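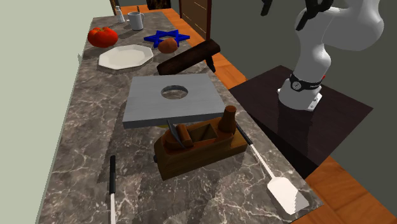

How to Send Your Suppliers a Sustainability Questionnaire They Will Finish

7 January 2024
By the Garside supplier team

If you buy goods from other companies and somebody has asked you to report on how those goods are made, sooner or later you'll be sending out a questionnaire. We have been doing this at Garside for a good while now, first for our own shops and later for Flamcombe, and our first attempt was a spreadsheet so long that most of our suppliers quietly set it aside. What follows is the way we do it these days, and you are very welcome to borrow any of it!

Step 1. Decide what you need to know

Before you write a single question, get hold of the report or rating you'll be filling in yourself and mark every place where the answer has to come from a supplier. You may find there are fewer than you feared. For us it came down to energy use, packaging, working hours, and where the main raw materials come from. If a question doesn't lead back to one of your marks, leave it out, however interesting it sounds (we know, we like the interesting ones too).

Step 2. Sort your supplier list

We started with 400 suppliers, and writing to all of them at once was a mistake we still talk about. Sort the list by how much you spend, then go through it again by hand and pull up anyone who deals in something risky, such as palm oil, cotton or seafood, even if the bill is small. We ended up with 45 names for the first round, and the rest could wait their turn.

Step 3. Write the questions

Stick to 30 questions or fewer. Ask for one thing at a time, and say which year and which unit you want, so you don't spend your spring turning gallons into liters. "How much electricity did this site use last year, in kilowatt-hours?" will get you a number. "Please describe your approach to energy" will get you a page from a brochure – often a very pretty page, but you can't add it up.

Leave room for "we don't know yet." A supplier who can tick that box tends to be more open in the rest of the form, and you'll learn where they could use some help.

Step 4. Try it on two friendly suppliers

Pick one large and one small. Ours were Cloltel, who have a whole department for this sort of thing, and Zatcombe, where the person who does the invoices also does everything else. Zatcombe found a question on waste that could be read three different ways, and we rewrote it that afternoon.

Step 5. Send it with a proper letter

Tell people why you're asking, who will see the answers, and when you need them back. Put a real phone number on it. Try to stay clear of August, when half the people you need are on vacation and the other half are covering for them.

Step 6. Check what comes back

Read the forms as they arrive and don't save them up. Look for numbers that have jumped since last year, missing sites, and a zero where a zero seems unlikely. Call before you email – a short chat usually clears it up. Write down what was changed and who agreed to it, and keep that note with the form for whoever checks your report.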